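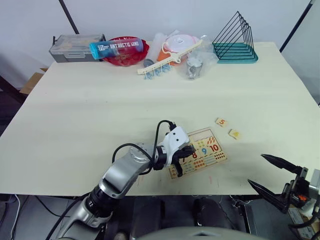
The wooden number puzzle, with two loose pieces beside it.

Puzzle shelf: the number boards are back

The wooden number puzzles return to the lending shelf at the Pettigrew Street toy library this week, after a month of sorting and cleaning. Members can borrow one board at a time for up to 4 weeks. Please return it in its cloth bag, with the card tied to the handle.

The number puzzle works on a simple idea. One piece has a numeral printed on it, and the piece next to it has a group of things to count. There is one red car to go with the 1, two ice pops to go with the 2, and so on. Pieces lock together like an ordinary jigsaw and lie inside a wooden tray with a rim. A child who can't read numerals yet can still count the ducks or the carrots and try the pieces until a pair fits.

Sunita Montoya has checked every puzzle on the shelf and written the number of pieces on the inside of each bag. If the count is short when you get it home, call or write to us the same day so that the last family can be asked to look under the couch. We would much prefer a late puzzle to an incomplete one.

A few notes from the cleaning session. Wipe wooden pieces with a damp cloth and dry them right away. Don't soak them and don't put them in the dishwasher. Two boards came back in the fall with swollen pieces that no longer sat flat, and those have been retired. If a piece feels tight, stop pushing, take out its neighbor and put the two in together. Pressing down on one corner lifts the other and in time splits the printed face.

For the first few tries with a younger child, leave most of the puzzle made up and take out only one or two pairs. Lay the loose pieces beside the tray, face up. When that goes easily, take out a whole row. Older children can start with an empty tray and build from 1 upward, or begin in the middle and work both ways, which is harder than it sounds.
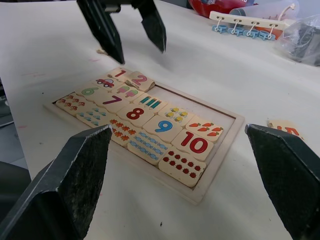 Juniper Baptiste wrote in to say that her son ignored the numerals completely for the first week. He went straight for the pictures, lined them up by how much he liked them, and put the ducks first. She left him to it. By the second week he was asking which number the ducks belonged to, and she thinks he learned the 8 before the 3 for that reason. Her one request is that the library keep the number boards and the alphabet boards in bags of different colors, as she has twice taken home the wrong one.

The colored bags are a good suggestion and we will try it in January. Ivan Kobzar has offered to sew them from leftover curtain fabric: green for numbers, gray for letters. Until then, please look at the card before you leave.

The catalog now stands at 851 items, counting each boxed set as one. Roughly 700 of them can be reserved by phone. The rest are large items such as the play kitchen and the train table, and those have to be arranged in person at the desk.

Donations of wooden puzzles are welcome if every piece is there. Please assemble the puzzle before you bring it in. Single spare pieces are also useful to us, so drop them in the jar by the door with a note saying what they came from, if you know.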